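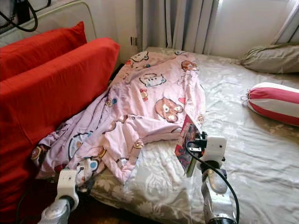

Bears and cats at rest.

The Casserole Dish

The dish belonged to my mother-in-law, and it had been in our kitchen since February, when she sent it home with us full of noodles and I promised, with my hand practically on my heart, to have it back to her by the end of the week. By spring I had baked three lasagnas in it and one peach cobbler, and I had started to think of it as mine, which is how these things go in a family if you let them.

Then she called. She didn't mention the dish, bless her, but she did say she was thinking of making scalloped potatoes for the church supper in Lullow and couldn't for the life of her think what to put them in.

So I drove it over. Lullow is 126 miles from our front door, past the feed store at Asora and the long, dull stretch by the Ondumik reservoir, and I could have mailed the thing for less than I spent on gas. But my husband had the children until supper, and I'll confess that a whole car to myself, with the radio on my station and no one kicking the back of my seat, sounded better than a week at the beach. I buckled the dish in on the passenger side and talked to it a little.

I stopped at the Hamdy Diner and ate a grilled cheese while it was still hot, every bite of it, and then I had pie and sat there for 15 minutes more just looking out at the parking lot. The waitress asked if I was waiting on somebody. I told her no, ma'am, I was not, and she filled my coffee right up to the brim.

My mother-in-law was on the porch when I pulled in. She took the dish from me, turned it over, and there on the bottom was a strip of masking tape with a name written on it, faded nearly to nothing. It wasn't her name. It was her own mother-in-law's, gone all these years.

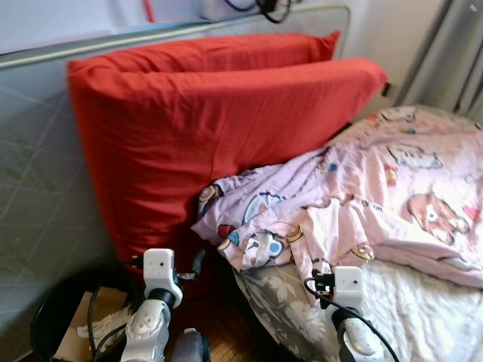
She had only meant to keep it a week, my mother-in-law said, and then there had been a new baby and a hard winter, and after that it seemed rude to bring it up.

We stood there on the steps, the two of us, and laughed until she had to set it down on the porch swing. Then she went in and peeled potatoes and I peeled them with her, though I had told my husband I'd turn right around. She asked after each of the children, oldest to youngest, and wanted the long version every time.

It was dark when I got home. The dishwasher was running, somebody had put a sock in the fruit bowl, and the dish was back on the passenger seat with half the potatoes in it and a fresh piece of tape on the bottom. She had left the tape blank and tucked her pen in under the foil.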